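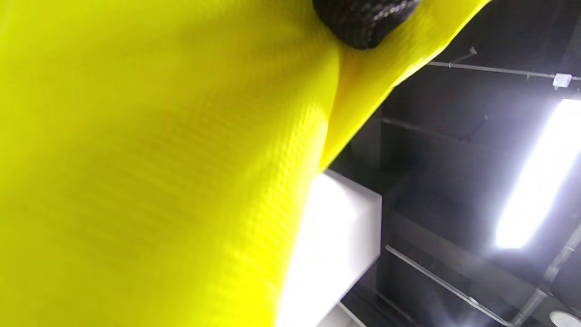

I bought the Cokitz hand-held gripper in July, together with the small camera that clips on it. We use it to collect examples for a learning system that should one day do simple handling jobs. After 178 recordings I think I can give a fair opinion.

First the good things. The handle is comfortable and the trigger moves smoothly. My colleague Elsa Pesonen has much smaller hands than me, and she can work with it for 80 minutes before she wants a break. The camera starts in 3 seconds and the files come out with correct time stamps, so matching them with the gripper data is easy.

Now the less good. The lens is wide and sits low, so anything that comes near it covers most of the view. With thick rubber gloves this happens often – a yellow glove can take more than half of the picture. When the tool is tilted up, bright ceiling lights turn into white spots and the dark parts lose detail. I had to throw away 13 recordings for these two reasons. The manual says one line about exposure, and it did not help me.

Reda Ouazzani tried the Nornero model before and says its camera is placed higher, but the trigger is stiff. I did not test it myself.

For the price I am satisfied. I would buy it again, but please check the first recordings on a big screen before you make many. Four stars from five.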